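Robotique | Communiqués | Manipulation

Kenero lance Lekus, un kit de pince à main pour enregistrer des gestes sur matières souples

Kenero annonce la mise sur le marché de Lekus, un kit de pince à main destiné aux équipes qui préparent des démonstrations pour l'apprentissage des robots manipulateurs. Le kit est proposé à la vente et à la location à partir de septembre. Il s'adresse aux laboratoires, aux intégrateurs et aux ateliers de conditionnement qui veulent constituer leurs propres jeux de données sans immobiliser un bras robotisé.

L'opérateur tient la pince, ouvre et ferme les deux doigts, et effectue la tâche comme il la ferait avec ses mains. La caméra montée sur l'outil enregistre le geste du point de vue de la pince. Les fichiers sont ensuite repris dans le logiciel Brirnach, fourni avec le kit, qui sert à découper les séquences, à les annoter et à les exporter.

Kenero a orienté cette première version vers les films plastiques, les sachets et les housses. Ces matières posent des difficultés connues : elles se plissent, elles brillent, elles laissent deviner ce qu'elles recouvrent et leur bord change de forme à chaque contact. Les démonstrations réalisées sur des objets rigides ne suffisent pas à entraîner un robot à les saisir correctement.

« Nos clients savent prendre une boîte ou un flacon. Quand il y a un film par-dessus, les taux de réussite baissent et il faut des données prises sur le film lui-même », explique Danuta Malinowski, responsable produit chez Kenero. « Nous avons donc travaillé sur l'ouverture des doigts et sur le champ de la caméra - les deux doigts doivent rester visibles quand la matière remplit l'image. »
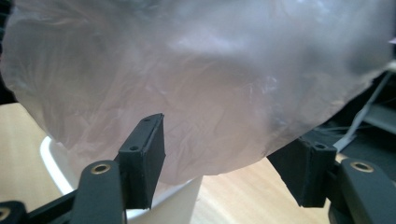 Lekus face à un film plastique translucide froissé, au-dessus d'un récipient blanc.

Les patins des doigts se démontent avec un tournevis ordinaire. Deux jeux sont livrés, l'un à surface mate pour l'usage courant, l'autre plus fin pour attraper un bord ou un pli. Les articulations peuvent être remplacées séparément, et Kenero s'engage à fournir les pièces pendant sept ans.

La batterie permet d'enregistrer jusqu'à 600 démonstrations courtes par charge. Un voyant placé près de la poignée indique que l'enregistrement est en cours. La calibration se fait au démarrage, à l'aide d'une mire imprimée, et doit être refaite après chaque changement de patins.

Le kit a été mis à l'essai chez Kokkonen, prestataire de conditionnement à façon, sur des postes où des récipients sont couverts puis découverts à la main. Les opérateurs ont suivi une demi-journée de formation avant les premières prises.

« La prise en main est simple. Ce qui demande du temps, c'est de se mettre d'accord sur la manière de faire le geste, pour que deux personnes ne l'exécutent pas de façon trop différente », indique Tapio Pitkänen, responsable des méthodes chez Kokkonen. « Le poids se sent en fin de journée. Nous avons choisi de faire tourner les équipes. »

À la suite de ces essais, Kenero a modifié la forme de la poignée et ajouté à Brirnach un tri des séquences par type de matière. Une dragonne est également disponible en option.

Lekus est livré avec deux jeux de patins, la mire de calibration, un chargeur, une mallette et une licence Brirnach pour un poste. La garantie est de 24 mois. La location comprend l'échange du matériel en cas de panne. Les tarifs sont communiqués sur devis, avec des conditions particulières pour les établissements d'enseignement.

Des démonstrations sur rendez-vous sont organisées dans les locaux de Kenero. Les entreprises intéressées peuvent apporter leurs propres emballages - il est conseillé d'en prévoir plusieurs exemplaires.

Contact presse : service communication de Kenero

37 partages | 3 commentaires

mathilde_r
Est-ce que Brirnach exporte vers des formats ouverts ? Le communiqué parle d'export sans préciser, et chez nous c'est le premier critère.

Atelier Sud
On a le même problème avec les housses fines, le robot prend deux épaisseurs une fois sur trois. Curieux de voir ce que donnent les patins fins.

J. Perrot
Dommage de ne pas donner le poids de la pince, surtout si un utilisateur dit qu'il se sent en fin de journée. Le prix de location à la semaine m'intéresserait aussi.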